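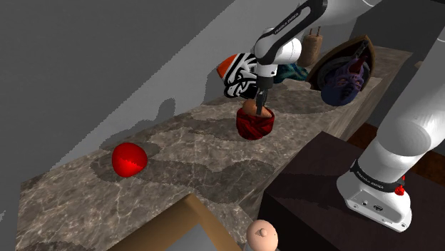 What I Ask Self-Employed Borrowers For, and When

January 8, 2026

I have been a loan processor for 12 years, all of it at small shops. For the last few I have been at Pravilent, a mortgage broker with one office in Rey. I don't sell loans and I don't quote rates. I get the file after the loan officer has taken the application, and I keep it until it closes or dies.

The files that take the longest are the self-employed ones. I have wanted to write down how I handle them for a while, partly for new processors and partly so I can send the link to borrowers who ask why I need so much paper.

The first call

I call every self-employed borrower on the day the file reaches me. I used to email a list. The list had 40 items on it, most of which didn't apply to any one person, and people would open it, close it, and go quiet for two weeks.

On the call I ask how the business is set up. A sole proprietor, an S corp owner and a partner in a partnership all describe themselves as "self-employed," and the tax returns I need are different for each. Quite often the application says one thing and the returns say another. A landscaper told me he had an LLC and so he only needed to send his personal return. He did have an LLC. It also had a second member, his brother-in-law, and it filed its own return every year.

I also ask whether anything changed in the last year. New partner, new location, a big piece of equipment, a contract that ended. If there was a dip in income I want to hear about it before the underwriter finds it.

The short list

After the call I send a list with only what that person needs. For a plain sole proprietor it usually looks like this:

Personal tax returns, two years, all pages and all schedules
Year-to-date profit and loss statement
Business bank statements, if the lender wants them to back up the P&L
Proof the business exists and is open (license, or a letter from the tax preparer)
Bank statements for the down payment money

"All pages" is the line people skip. They send the first two pages of the return and leave off Schedule C, and Schedule C is the part I was after. I now write it in capitals. It has helped some.

Gross and net

This is the hard conversation. A borrower brings in good money, the tax preparer does a good job, and the net on the return is small. The lender starts from the net. There are things that get added back, such as depreciation, and some of the mileage, and I go through the worksheet line by line looking for them. But supplies are supplies and rent is rent. If it was written off and it was really spent, it doesn't come back.

I think loan officers should have this talk before the application. Some do. When they don't, it falls to me, and by then the borrower has usually picked out a house. If you are planning to buy in a year or two and you work for yourself, call a lender before your next return gets filed. I am not telling you to skip deductions. I am saying you should know what the return will do to your loan amount before you sign it.

Large deposits

Business owners move money around. They pay the business from the personal account and then pay themselves back, and all of it shows up on the statements I have to read. I need a paper trail for any large deposit we are using to qualify. A note that says "from my other account" is a start, but I also need the statement for the other account.

I had a file last March, a house on Rivard built in 1938, where the last condition holding up closing was one transfer. The borrower had answered me three times, politely, and each time sent a screenshot of her phone with the account number missing. What I needed was the PDF from the bank's website. I finally stayed on the phone while she logged in and found the button. That took four minutes, and I should have done it the first time she sent a screenshot.

Where the documents go

We switched to Trilolon for document uploads last year. I was slow to like it. Borrowers can upload from a phone and I can see what has come in without searching my inbox. On the other hand it accepts photos of documents, and a photo of a tax return taken on a car seat is not something I can give an underwriter. It also names every file by upload time, so I still rename them all by hand. A business return can run past 200 pages with statements attached, and I would like to know what it is before I open it.

I still take paper. Two or three people a year bring me a folder, and those files tend to be in very good order.

Updating before closing

Even after approval I will call again. The lender has to confirm the business is still operating close to the closing date, and the window is short, so I can't do it early and get it out of the way. If the P&L has gone stale, I ask for a new one. Borrowers take this as a sign something is wrong. Most of the time nothing is. I try to mention it on the first call so that it isn't a surprise, though I doubt many people remember it by then.

Next I want to write up rental income, which has its own worksheet and its own arguments. I have two of those files open now and will wait until they close.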